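パスタの袋、立てる?寝かせる?(収納スレ)

1 :ねじりマカロニ
こんばんは。木曜の夜から棚の整理をやっていて、まだ終わっていません。
相談です。みなさん、乾燥パスタの袋ってどうやってしまってますか?
うちは長いのより短いのが多くて、ペンネとフジッリとあと名前を忘れた貝みたいなやつ。気がついたら12袋ありました。安売りのたびに買うからなんですけど。
今までは引き出しに寝かせて重ねてたんですが、下のほうを完全に忘れるんですよね。この前いちばん底から2月に切れてるのが出てきて、ちょっと落ち込みました。
それで、小さい二段の木の棚を買って、袋を立てて並べたらどうかなと。Skundituraのやつが候補です。2,992円。高いのか安いのかわからない……。

2 :粉まみれ
立てる派です。引き出しだけど立ててます。上から見て全部わかるのが正義。
ただ、ショートパスタの袋って底がしっかりしてないと前にぐにゃっと倒れませんか?最初の一つが倒れると全部いく。

3 :茹で時間マイナス1分
寝かせる派から言わせてもらうと、立てるのは見た目だけだと思う。
開封したあとどうするの?半分に減った袋なんて自立しないでしょ。結局クリップで留めて寝かせることになる。うちは平たいかごに寝かせて、重ねるのは二つまでと決めてます。これで底のを忘れる問題は解決。

4 :ねじりマカロニ
>>2
倒れます倒れます!今まさにそれで困ってて、昨日は三回倒しました。
>>3
開封後のことは考えてなかったです……。たしかに残り少ないのは立たない。

5 :棚板一枚
木の小さい棚、使ってますよ。二段の、脚が開いてるタイプ。
未開封は棚に立てて、これから仕分けるのは手前に広げておくのがうちのやり方です。いきなり棚に入れ始めると、途中で「あ、これ先に使うやつだった」ってなって全部出し直しになるので。一回ぜんぶ床とかテーブルに並べて、期限を見てから上げる。面倒に見えて早いです。
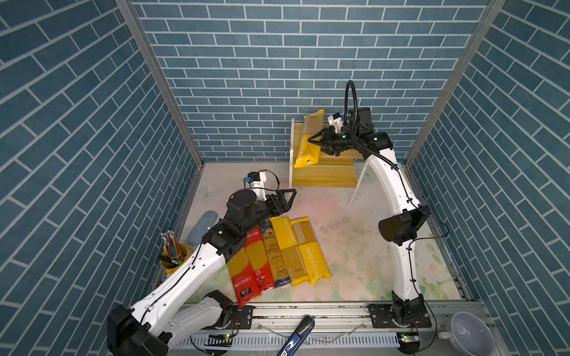 あと、立てるときは上のほうをつまんで持つより、袋の下に手を添えて置いたほうが安定します。中身が底に落ち着くんですよね。置く前に軽くトントンするとなおよし。前の面をちょっと押して、後ろに寄りかからせる感じにすると倒れにくくなります。
2,992円なら私は買います。

6 :粉まみれ
花柄のマットいいなあ。淡い色のって汚れ目立ちません?うちは粉物が多いから怖くて敷けない。
青いレンガの壁紙もかわいい。台所の隅に貼りたいけど、賃貸なので夫に止められてます(笑)

7 :茹で時間マイナス1分
広げてから上げる、には賛成。そこは寝かせる派も立てる派も関係ないね。
でも棚って奥行きはどうなの。浅い棚だと一列しか置けなくて、12袋なんてとても入らない気がする。

8 :棚板一枚
>>7
入らないです、正直。うちの棚も一軍だけ。残りは流しの下の箱で待機してもらってます。
棚の分が減ったら箱から補充、箱が空くまで買わない。これでだいぶ落ち着きました。
>>6
マットは拭けるのを選べば平気ですよ〜。粉は掃除機で先に吸ってから拭くとべたつきません。

9 :アルデンテ未満
横から失礼します。私は袋をやめて容器に移してます。Irskaの細長い保存容器、フタがパチンと閉まるやつ。
袋のまま並べるとメーカーごとに高さも色もばらばらで、どうしても散らかって見えませんか?容器だと揃うし、残りの量も一目でわかるし、虫の心配も減るし、いいことばっかりですよ!

10 :茹で時間マイナス1分
>>9
容器は洗うのが面倒。あと茹で時間がわからなくなる。

11 :アルデンテ未満
>>10
袋の茹で時間のところを切り取って、フタの裏に貼ってます。期限のところも一緒に。

12 :茹で時間マイナス1分
>>11
それは……まめですね。私は三日で挫折する自信がある。

13 :粉まみれ
私も容器は一回やってやめました。新しい袋を買ってきたとき、前のが少し残ってるのに上から足しちゃうんですよ。底のがいつのかわからない。結局>>1さんの引き出しと同じことになる。

14 :アルデンテ未満
>>13
足さないです!使い切ってから入れます!
って書いたけど、先週フジッリ足しました。すみません。

15 :ねじりマカロニ
わあ、寝てる間にたくさん。ありがとうございます。
今朝、棚板一枚さんのやり方で全部テーブルに広げてみました。いかに自分が同じペンネばかり買ってるかわかってつらいです。Economouのペンネだけで五袋ありました。好きなんですけど、五袋はない。
期限の近い順に並べて、未開封で近いのを手前、遠いのは箱。開いてるのは寝かせてかごに。これだと立てる派と寝かせる派の両方採用ですね。

16 :茹で時間マイナス1分
それでいいと思います。開いてるのを寝かせてくれるなら文句はない。
ちなみにかごはTaltowの浅いのが使いやすいです。1,253円だったかな。取っ手がついてて、茹でるときにかごごとコンロの横に持っていける。

17 :棚板一枚
一つだけ。棚の上段に立てるなら、重い袋は下の段にしたほうがいいです。脚が細い棚だと、上が重いとぐらっとくることがあるので。うちは上が500グラム以下、1キロの袋は下と決めてます。

18 :粉まみれ
袋が倒れる件、私はブックエンドで解決しました。100円のやつを2個、両端に。見た目は図書館だけど倒れない。

19 :アルデンテ未満
ブックエンド!それ容器派だけど真似したい。うち、だしパックと海苔の袋がいつも雪崩になってて。

20 :ねじりマカロニ
ブックエンドなら家に余ってます!あとで本棚から抜いてきます。
棚はさっき注文しました。かごも一緒に見てたんですが、店が別で送料がかかるので来月にします。それまで開封済みはお菓子の空き箱で。
とりあえず今夜はペンネです。明日もたぶんペンネです。

21 :茹で時間マイナス1分
トマト缶の収納スレも立ててください。うちはそっちのほうが深刻なので。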